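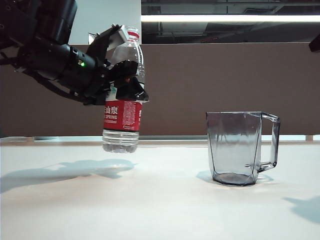 Bostlow water table returns in September, and you're all invited

I'm Adjoa Wumbei and I look after events at Hulach, the kitchen shop and café on Clerow Lane in Bostlow. We're putting our water table back out this September, and I'm so pleased to be telling you about it!

If you missed it last year, it's a very simple thing. We put out a white table, some jugs and some bottles of spring water, and you pour, sip and tell us what you think. We had 77 people through the door last time (and a fair few wet sleeves). This year there are 15 waters to try, and my colleague Luuk Hoekstra has been fussing over which jug pours best – he likes a wide rim and a squared handle, and he will tell you why at length. 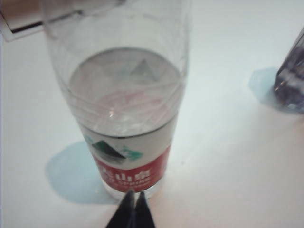

Photo: Iman Hajji / Hulach

The red label with the mountain on it says 山泉, mountain spring. I'm hoping to have a few more waters with labels I can't read, so if you can help with translations, please come and find me.

"I thought water was water," says Malachy Cullinane, who came along last year. "I stayed two hours and went home with a jug."

Tickets are £5, and under-12s get in free. Doors open at 10am and we pour until 4pm, with soup from the café at lunchtime. Bring your own glass if you've got a favourite.

For press places or more pictures, ask for me or Cathal Ó Dálaigh at the Hulach counter, 79 Clerow Lane, Bostlow.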